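**baltazar_m:** Went to the Grenda open day on 14 March 2019. The brake shoe sorting demo ran 8 minutes and the arm was slow. Worth the drive for the coffee, mostly.

**shehata540:** Slow compared to what? Our line at Climberg would take slow if it meant fewer sore wrists.

**baltazar_m:** Compared to me. Two trays, one shoe at a time – I'd beat it.

**shehata540:** For an hour, maybe. Not for a full shift.

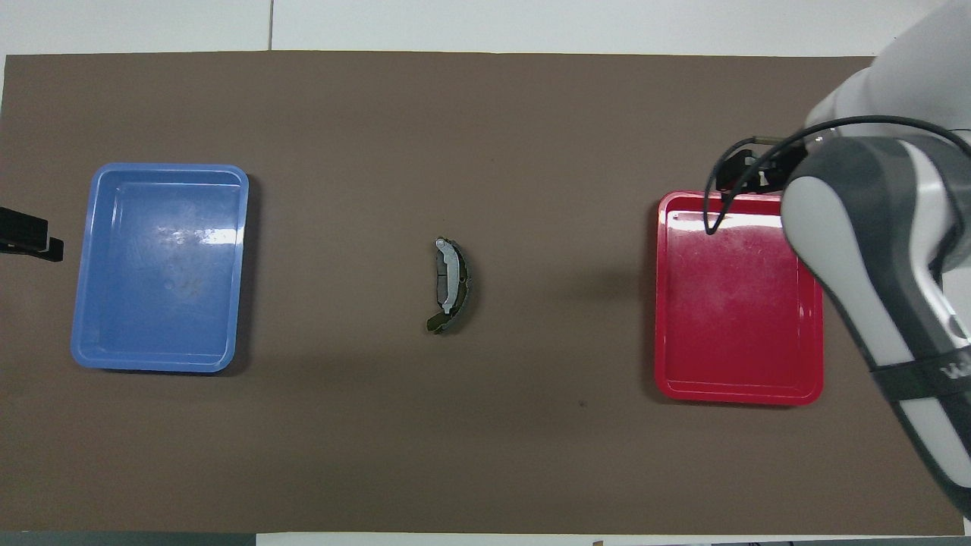

**Filed under: Shop Visits & Open Days**

**mohcine:** Blue tray left, red tray right, shoe in between. Did anyone ask what the grippers cost?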